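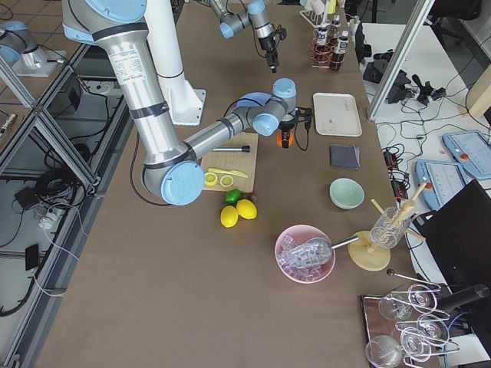
Figure 3. The Wiltidell cell, with two arms on a shared table set for drink preparation.

3.2 Cell Layout and Upkeep

The cell described in this section is operated by the Edton laboratory and is known within the project as Wiltidell. It consists of two arms that share one table, each fitted with a black gripper. The arms are driven through separate controllers and each has its own teach pendant. Both pendants are kept on a second work surface next to the table, so that one operator can reach either emergency stop without walking past the arms.

Drink preparation was chosen because it calls for rigid, clear and soft items in the same task. Clear items proved the hardest on the cell as a whole. Glass stemware and plastic ice return poor depth readings, and small errors in the arm-to-table calibration that go unnoticed with a bowl will cause a missed grasp on a stem. For this reason the calibration is repeated at the start of each block of 137 trials, and again after any contact that trips the force limit. The procedure uses a flat printed target held at nine poses and is run on one arm at a time.

Cables were the main source of lost time in the first months. The wrist camera lead on the second arm failed 2 times at the same point, where it crossed the last joint. It was rerouted with a longer service loop and a softer clamp supplied by Steinbach, and the limit on wrist rotation was reduced in software. No further failure of that lead was recorded up to the end of December. Floor cables are inspected weekly and the findings are entered in the cell log.

The wrist cameras require more care than the fixed one. Their lenses sit close to the work and collect juice and dust, and their mounting screws loosen under repeated stops. Staff clean each lens before a block begins and then move the arm to a check pose over an open part of the table. The resulting view is compared with a stored reference. A shift of more than a few pixels in the position of a known edge is treated as a loose mount, and the screws are reset to the marked torque.

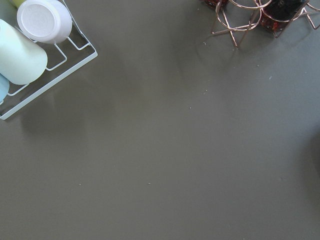
Figure 4. Wrist camera view over open tabletop, with the cup rack and the copper-colored wire stand at the upper corners. Small light specks are visible on the surface.

Table cleaning was added to the schedule after an early version of the Sketura grasp planner reported false contacts on bare surface. The table is now wiped before each block and inspected in the wrist view - the overhead view does not resolve particles of this size. Grippers are wiped at the same time, and the finger pads are replaced after roughly 2000 closures.
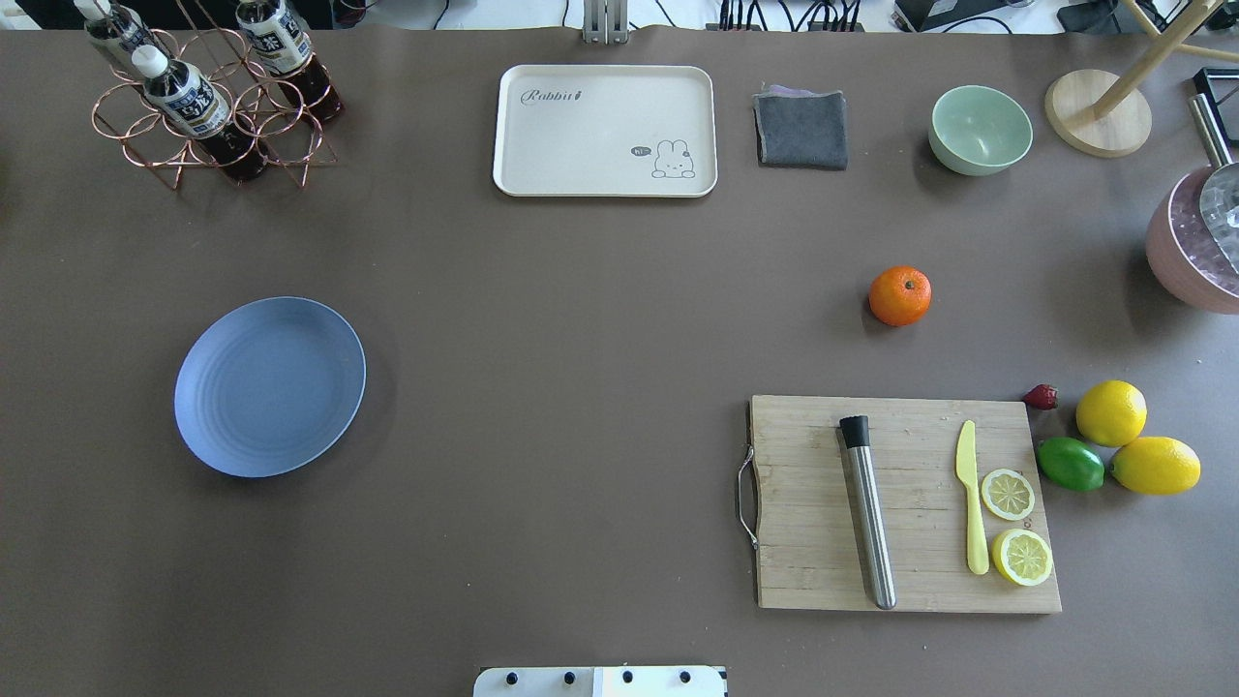
Reset of the workspace between trials is done by hand. The operator follows a written layout sheet that gives a zone for each item but leaves its exact angle free. Items that the arms must use in sequence are placed together, as with the muddler, the yellow knife and the lemon slices on the cutting board, while the ground between the board and the blue-gray plate is left open for approach and transfer moves. A full reset takes 34 seconds when no fruit has to be replaced. Cut fruit is discarded at the end of each block, and the board is washed before the next calibration is run.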